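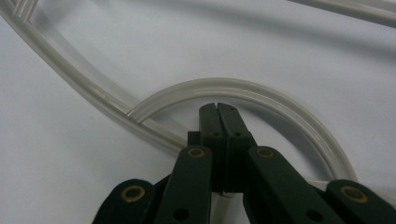
Translucent tubing on the bench, August.

Notebook entry, August. Water laboratory, Clodau site.
Subject: Storage of reference samples and revision of the labeling procedure.

The review of the cold store was completed this morning. The store holds 1,000 positions, and the register agreed with the shelves except in the lower bay, where older Leinonen samples had been entered under the intake number and again under the well number. The duplicate entries have been struck through in the register and initialed. They have not been erased, and colleagues are asked to leave them legible.

The well number is to be used as the primary reference from this entry onward. The intake number may be written beneath it in smaller figures. Samples received from Rornia already follow this order and require no change.

Labels. The paper labels purchased last winter do not hold in the cold store. The adhesive lets go at the corners first, and the ink blurs when the bottle is handled with damp gloves. A trial of the coated labels was begun on 70 bottles, all of the 100 mL size, placed on the second shelf. Bottles in the trial carry a pencil mark on the cap so that the contents can be identified if the label is lost. Please do not relabel them before the trial is closed, even where a corner has lifted.

Conductivity. The meter was checked against the standard before the afternoon readings and again afterward. The second check read slightly low. The readings taken between the two checks are entered in the Findis table with a query and should not be used in the quarterly summary until they have been repeated. A fresh bottle of standard has been opened and the opening date written on its shoulder.

Retention. The present rule is that a reference sample is kept for 6 months after the report is issued. The Leinonen agreement asks for longer, and the wording does not state whether the period begins at collection or at reporting. The office at Rornia has been asked for a written answer. Until it is received, no Leinonen sample is to be discarded.

Outstanding:
Repeat the queried conductivity readings.
Order caps for the small bottles; the last bag is almost empty.
Replace the door seal on the cold store, left side.
Copy the revised labeling order to the inside cover of the intake book.

Entry continued overleaf with the shelf plan.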